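Brurngate Records and Reference Service
Home > Collections > Storage and Furniture > Gallery: The Binder Cabinets

Gallery: The Binder Cabinets

This page forms part of the Service's record of its own rooms and furniture. It covers the cabinets in which the Zanetti and Cetmont series are kept, together with the binders themselves. The notes were prepared by Ngọc Ninh, Head of Reference, and were last revised in June.

The series

The binders held in Room 2 contain the working papers of two former engineering offices. The Zanetti series consists of site correspondence, measured drawings folded to letter size, and schedules of doors, windows and fittings. The Cetmont series is smaller and is made up almost entirely of test certificates and delivery notes. Both were transferred to Brurngate when the offices closed, in a mixture of box files, ring binders and envelopes, and were placed in uniform binders during the first year of cataloging.

The two series together fill 248 binders. Of these, 124 belong to the Zanetti correspondence alone. The remainder is divided among the drawings, the schedules, the Cetmont certificates and a short run of indexes compiled by the original clerks. The indexes are still in use and are the recommended starting point for any inquiry that begins with a street address.

Readers should note that the numbering of the Zanetti correspondence is not continuous. The originating office reserved blocks of numbers for projects that were never opened, and the Service has kept these gaps so that older citations remain valid.

The binders

Blue was adopted for both series. Earlier practice assigned a separate color to each office, but the Cetmont binders faded unevenly under the old lighting and could no longer be told apart from the gray binders used for staff manuals. The series is now identified by label.

Labels are small, white and printed in black. The label gives the series letter, the binder number and the first and last years of the contents. Handwritten labels are not used on binders in circulation. A binder that has been withdrawn for relabeling is entered in the register at the Reference Desk, and readers who find a binder without a label are asked to hand it to a member of staff before consulting it.

Contents are held on two rings. Sheets with torn or enlarged holes are placed in clear sleeves. Drawings that cannot be folded again without damage have been moved to the plan chest in the adjoining room, and a pink substitution sheet has been left in the binder at the point of removal.

The cabinets

The cabinets are of one pattern, with two doors, a flat top and an interior shelf set near the middle of the height. They were bought from the Dreltano company as office furniture and were not designed for archival use. A review of storage in Room 2 found them suitable for papers of this weight and kind, subject to three conditions: that no cabinet be placed against an outside wall, that the doors be kept closed outside working hours, and that the shelf not be loaded beyond a single layer of binders lying flat or a single row standing upright.

The finish is a light oak grain, chosen to agree with the reading tables. Doors open fully to either side, and a clear space must be left in front of each cabinet so that both can be opened together. Hinges are inspected once a year. A door that drops or binds should be reported to the Reference Desk by cabinet number; readers are asked not to lift or force it.

The flat top serves as a short-term resting place while a binder is being located or returned. It is not a storage surface. Binders left on top of a cabinet at closing time are checked against the register, reshelved by staff, and signed in on the following morning.

Issue and return

Binders are issued for use in Room 2 only. Up to two may be requested at a time. The procedure is as follows.

Complete a request slip with the series letter and binder number.
Hand the slip to the Reference Desk, where the cabinet number will be added.
Staff will bring the binder to the reading table.
On finishing, close the rings, square the sheets and return the binder to the desk.

In the past reporting year the desk handled more than 405 requests for material in the two series. The greater part concerned the Zanetti schedules, which are consulted by building owners seeking the original dimensions of windows and doors. Requests for certificates in the Cetmont series are less frequent and should be made by 3 p.m. for use on the same day.

Readers may remove loose sheets from the rings for copying only with the agreement of the desk. Sheets must be returned in the order in which they were found, even where that order appears to be wrong. Apparent errors in sequence should be noted on the back of the request slip and will be examined when the binder is next checked.

Care of the room

Room 2 is carpeted. Wheeled carts are restricted to the marked route between the door and the desk, and binders are carried by hand beyond that point. Food and drink are not permitted. Coats and large bags should be left in the lockers by the entrance. Surfaces are dusted with a dry cloth; spray polish is not used on the cabinets, and cleaning contractors have been instructed accordingly.

Use of gallery material

Images on this page may be reproduced for teaching and private study with acknowledgment to the Brurngate Records and Reference Service. Requests for publication, exhibition or commercial use should be addressed in writing to the Reference Desk, giving the title of the gallery and the caption of the image required. Copies of documents contained in the binders are subject to separate terms, which are available at the desk.

Related pages
The Plan Chest
Reading Tables and Lighting
Guide to the Zanetti Series
Guide to the Cetmont Series

Gallery
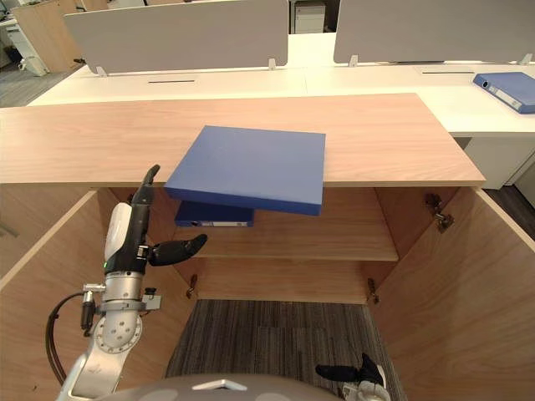

Cabinet with both doors open. Blue binders on the top and on the interior shelf.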